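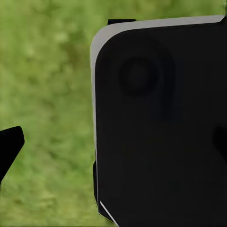 Gripper Budget Gallery: Planning the Flurance Cell

We are picking an end effector for the Flurance cell, and most of the early checks are being done in simulation before any purchase order goes out. This page collects the renders and the notes that go with them, so that people who approve the spending can follow what they are approving. Noemí Quezada keeps the page. Prices are in dollars and leave out shipping.

Render 1, at the top of the page
Simulated close view over grass. The black body takes up most of the right half, with a light gray band along its top and left margins. The tip of a separate black finger comes in at lower left, and the ground shows through the gap between the two.

What the close view is good for
Judging how much of the view the gripper blocks. A body this big in the picture hides a lot of ground, and that affects the camera line in the budget. Bent Blöndal wants a second camera position priced before we settle on a body size.

What it is not good for
Grip force, cycle time, wear. The grass is blurred at this distance, so don't use it to judge surface detail either. Those numbers have to come from a bench trial.

Budget lines so far

Gripper, Ravn quote: 3000 each. Includes one set of fingers and the mounting plate.

Spare fingers: 1000 for the year. Halldóra Þórarinsdóttir put this in after the last cell went into its second quarter with no spares on the shelf.

Second camera and bracket: not priced yet. Vinov has been asked for a quote.

Cable and connector kit: 53 per arm. Buy it with the gripper. Ordered separately it goes through a different approval and takes longer.

Simulation time: already covered under the Gudero agreement. Nothing to add unless we ask for new ground surfaces.

Quantity
We are planning on 3 grippers, two for use and one on the shelf. Aksel Damgaard asked if we could start with two. We can, but the Ravn price is for three, and a later single order would need a new quote.

Still open
Finger shape. The pointed tip in the render is the one we have modeled. A flat tip has been suggested and would need its own render and its own line for spares.

Lead time. Ravn has not confirmed a date. We need the hardware here by November.

Send corrections to Kusum Sachdeva by Wednesday. She is entering the final lines into the equipment request.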